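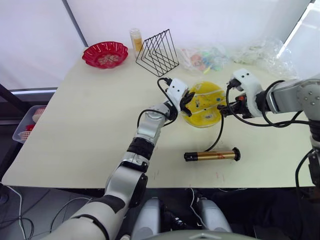 Les deux pinces au bord du disque jaune, cylindre doré juste devant.

Coordonner deux bras sans qu'ils se battent

Bon, on m'a encore demandé comment je règle la prise à deux mains dans Larketti, alors je pose tout ici ! Je pars du principe que vos bras sont calibrés et que Nimmont publie déjà les poses des objets.

1. Choisir un seul repère
Tout se passe dans le repère de l'objet. J'ai longtemps planifié chaque bras dans sa propre base (oui, je sais) et les erreurs s'additionnaient gentiment. Maintenant je déclare le centre du disque, puis deux points de contact opposés, et le planificateur se débrouille avec ça.

2. Synchroniser la fermeture
Les deux pinces attendent le même signal. Chez moi le délai toléré est de 32 ms ; au-delà, on rouvre et on recommence. Ensuite je passe en mode couplé — un bras mène, l'autre suit en souplesse — et je redresse le disque sur la tranche, lentement.

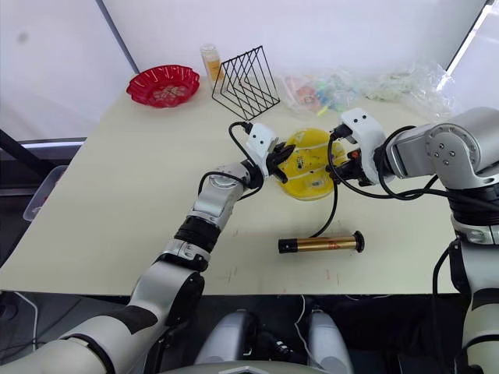

3. Passer au petit cylindre
Même logique, mais l'espace entre les pinces devient minuscule. La gauche tient la pièce, la droite approche par le côté, doigts en avant. Réduisez la marge de collision entre les doigts seulement, surtout pas pour les avant-bras ! Et pensez aux câbles : mon modèle les ignorait, Gerrit Mathebula m'a conseillé d'ajouter une capsule par boucle et je ne reviendrais pas en arrière.
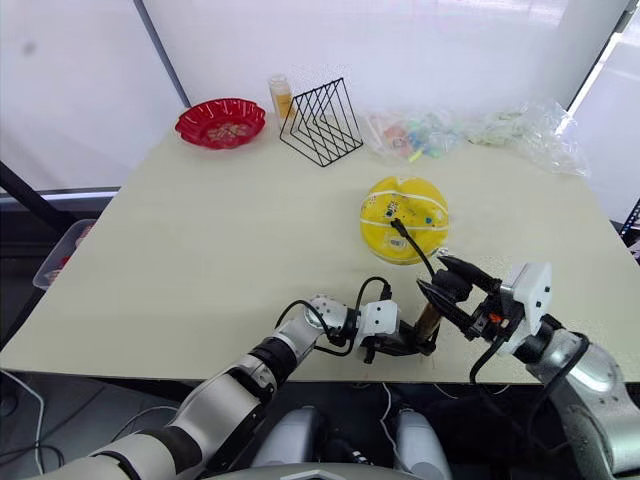 Pièce brune dans la pince gauche, doigts de la droite tout près.

4. Relire les journaux
J'ouvre la trajectoire dans Konilton et je regarde l'écart entre pose prévue et pose mesurée. Avec presque 200 points par segment, les à-coups sautent aux yeux. Si la courbe du bras suiveur ondule, baissez sa raideur avant de toucher au reste, puis relancez depuis l'étape 2.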